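Looking for a Few People Who Like Folding (Yes, Really!)
Posted October 2025

Hi all! Zoi Mavromatis here, from Duvcombe. I'm putting together a small group to go through a whole lot of clothes with me this fall, and I'd love to have some of you along.

Back in September I started sorting wardrobes for families in Burnoddale who are moving, or downsizing, or just can't face the closet anymore. It has grown faster than I can fold. So I'm looking for 3 people who can give me a few afternoons of sorting, folding, rolling and putting away, right there in people's bedrooms.

The way I work is simple. Everything comes out onto the bed. Sweaters get folded and stood on edge against the wall so you can see each one, and the thin flowery things that never stay folded get rolled up instead. Then the leftover pile gets dealt with, a bit at a time.
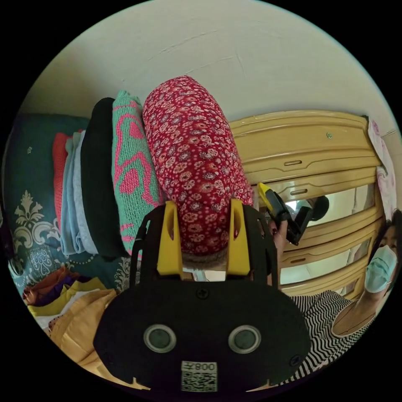
Dehua Fu wrote to ask whether rolling doesn't leave creases in cotton, and added that at home the sweaters always go flat in a drawer and come out fine. Fair enough! I roll loosely and I've been happy with it, but if you have your own way, bring it along — I'm not strict as long as the stacks stay up and the owner can find things again.

What you'd be doing: folding shirts, pants and knits, pairing up what belongs together, wiping down shelves, and asking the owner before anything goes in the giveaway bag. Please always ask. I once nearly gave away somebody's favorite striped top and I still feel bad.
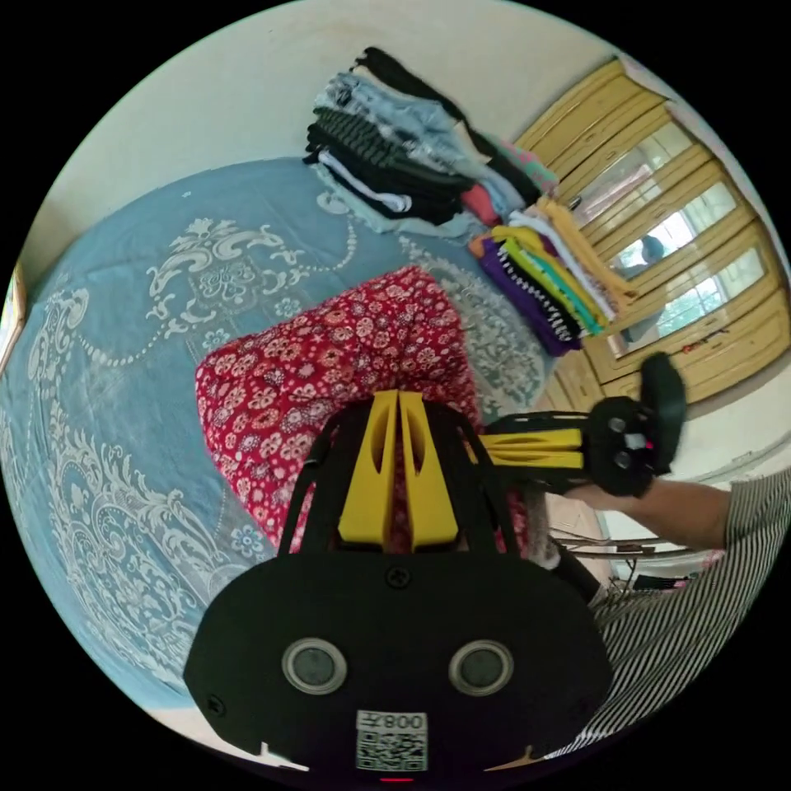 I like to keep the dark things and the denim in one stack and the bright colors in another, so if you can tell navy from black in bad light you're already ahead of me. You don't need experience. You do need to be okay with standing for a while, and with other people's bedrooms (kind eyes, no comments about the mess).

Sessions run 3 hours with a break, and I pay 30 dollars an hour plus bus fare. Lunch is on me, usually spinach pie from Katsaros.

To sign up, call me at extension 3646 on the Duvcombe community line, or leave a note with Anastasia Tsolakis at the front desk. Tell me which afternoons you're free and whether you mind stairs.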